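Zwischenbericht an die Boychuk-Stiftung
Vorhaben: Begleitete Nachsorge für Menschen mit chronischen Bluterkrankungen, Standort Prirach
Stand: 15. Juni 2018

Sehr geehrte Damen und Herren,

seit unserem letzten Schreiben im Februar ist in Prirach viel geschehen, und wir freuen uns sehr, Ihnen heute ausführlicher berichten zu können, als es damals möglich war. Manches ging schneller als gedacht, anderes (vor allem die leidige Frage der Laborwerte, dazu weiter unten) hat uns deutlich mehr Nerven gekostet, als im Antrag vorgesehen war.

Inzwischen nehmen 72 Patientinnen und Patienten an der begleiteten Nachsorge teil. Die meisten leben mit einer Polycythaemia vera oder einer essentiellen Thrombozythämie, einige auch mit einer Myelofibrose im frühen Stadium. Viele von ihnen kannten die Ambulanz bisher nur als den Ort, an dem Blut abgenommen wird und an dem man anschließend auf einen Anruf wartet. Dass sich jetzt jemand eine halbe Stunde Zeit nimmt, um über Müdigkeit, Juckreiz und schlechten Schlaf zu sprechen, wird uns immer wieder dankbar zurückgemeldet. Diese Gespräche führen drei Pflegefachkräfte, die dafür eigens geschult wurden und die, das dürfen wir so sagen, mit großer Herzlichkeit bei der Sache sind.
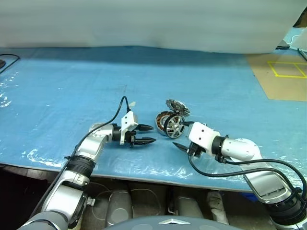 Zwei Roboterarme über einem blauen Arbeitstisch

Nun zu den Laborwerten. Wie im Antrag beschrieben, sollten die Blutbilder aus den Hausarztpraxen direkt in das Symptomtagebuch Brukeo einfließen, damit Beschwerden und Werte nebeneinander zu sehen sind. Leider liefern die Praxen den Hämatokrit in unterschiedlichen Schreibweisen, mal als Prozentzahl, mal als Dezimalbruch, und das Tagebuch hat anfangs beides klaglos nebeneinander in eine Kurve gezeichnet. Aufgefallen ist das zum Glück sehr früh, noch bevor eine Kurve in einem Arztgespräch verwendet wurde. Die Eingabe wird jetzt vor der Übernahme geprüft, und bei zwei Praxen tragen wir die Werte bis auf Weiteres von Hand nach. Das kostet Zeit, aber wir schlafen ruhiger dabei.

Mit dem Tagebuch selbst kommen die Teilnehmenden recht unterschiedlich zurecht. Einige füllen es jeden Abend aus und bringen sogar eigene Notizen mit, andere mögen das Gerät nicht und bitten um die Papierfassung. Die haben wir nachdrucken lassen, in größerer Schrift als zunächst geplant, und sie wird gern genommen.
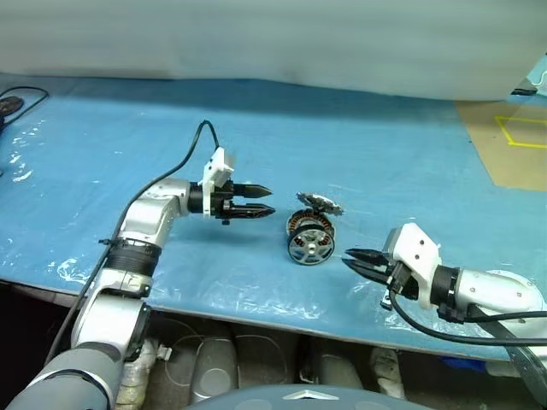 Sehr gut angelaufen ist die Zusammenarbeit mit der Klinik in Parkotness. Die dortige Hämatologie bespricht mit uns schwierige Verläufe per Videoschaltung, etwa wenn eine Behandlung nicht vertragen wird und überlegt werden muss, ob man die Dosis senkt oder das Mittel wechselt. Früher hieß das für die Betroffenen oft eine lange Fahrt und einen verlorenen Tag. Die Entscheidung bleibt selbstverständlich bei den behandelnden Ärztinnen und Ärzten vor Ort, die den Austausch nach eigener Aussage als echte Entlastung empfinden.

Auch die Angehörigen möchten wir nicht vergessen. Der offene Nachmittag war ursprünglich nur als Versuch gedacht, inzwischen wird schon nach dem nächsten Termin gefragt, bevor der Kaffee kalt ist! Besonders gewünscht werden Informationen zur Thromboseneigung, zu Reisen und zu Impfungen.

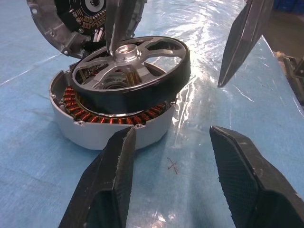
Zu den Mitteln: Die Personalkosten liegen im Rahmen des bewilligten Plans. Bei den Druckkosten haben wir den Ansatz wegen der Papierfassung überschritten, dafür wurden die Reisekosten bislang kaum in Anspruch genommen. Wir bitten Sie daher um Zustimmung, den fehlenden Betrag aus dem Reiseposten umbuchen zu dürfen. Die Aufstellung mit den Belegen geht Ihnen gesondert zu.

Als Nächstes stehen die zweite Befragung zur Lebensqualität und die Schulung einer Vertretungskraft an. Für Rückfragen sind wir jederzeit gern erreichbar, und wenn Sie uns in Prirach einmal besuchen möchten, sind Sie herzlich eingeladen.

Mit freundlichen Grüßen
Ihr Projektteam Nachsorge Prirach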